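4. Setting up the Priltine sorting caddy

Read this section before you fit anything to a wall. The leaflet in the carton says the caddy "installs in minutes". Allow an evening, and more if your walls are old.

4.1 Before you start

Check the carton against the packing slip. You should have the back rail, 2 bins, the hinged lid, a bag of fixings and a sheet of labels. The labels were printed for another market and we would not rely on them — your council's rules may well be different, and the council empties the lorry.

You will need a pencil, a spirit level, a drill and a cross-head screwdriver. The plugs supplied are meant for brick. If you have plasterboard, buy proper plasterboard fixings and leave the supplied ones in the bag.

4.2 Fitting the rail

1. Hold the rail against the wall at a height you can reach without bending. Koltwood, who make the rail, suggest worktop height. Try it with the lid open first.

2. Check for pipes and cables. A cheap detector will miss some of them, so look at where your sockets and taps are as well.

3. Mark the holes, drill, and push in the plugs.

4. Screw the rail on loosely, level it, then tighten.

5. Hang the bins. Each should click. If one does not click, take it off and try again. Do not force it.

CAUTION: The box claims a load of 9 kg per bin. We have seen rails pull away with less in them where the wall was soft. Do not store glass in the left bin, which hangs from the shorter hook.

4.3 Deciding what goes where

Most guides tell you to set up your categories first and then live by them. We doubt this works for many households. Gather up a day's light packaging, tip it out somewhere you can see it, and sort from that.

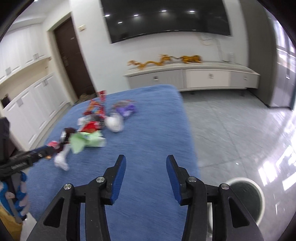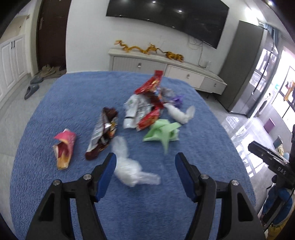 Fig. 7. Light items spread out on a blue surface for sorting.

1. Put crisp packets, sweet wrappers and other thin film to one side. Many carry a recycling mark of one sort or another. Treat the mark as a hint only, and check it against your council's list.

2. Do the scrunch test on anything shiny. Squeeze it in your fist and let go. If it springs back, it is probably plastic film with a metal coating and should not go in with foil.

3. Put clear bags with the film if your local shop takes them. Ask at the till what the collection point accepts. The poster above it may be years old.

4. Shake out crumbs. Rinsing a crisp packet is a waste of hot water, whatever you may have read.

NOTE: The Treklow app promises to identify "over 2,000 types of packaging" from the barcode. In our trials it found the big names and very little else. Use it if you like, but the caddy works perfectly well without it.

4.4 Emptying and cleaning

Empty the film bin when it is full, which will be sooner than you expect. Thin packaging takes up a lot of room for its weight. Pressing it down helps for around a day.

1. Lift the bin straight up off its hook.

2. Wash it with warm water and washing-up liquid. Do not use bleach on the hinge.

3. Dry it fully before hanging it back.

The makers call the lid "100% odour-proof". It is a lid.

4.5 Spare parts

Hooks and hinges can be ordered from Chiang, quoting the number stamped under the rail. Order hooks in pairs. The newer ones are a slightly different shape and do not sit level beside an old one.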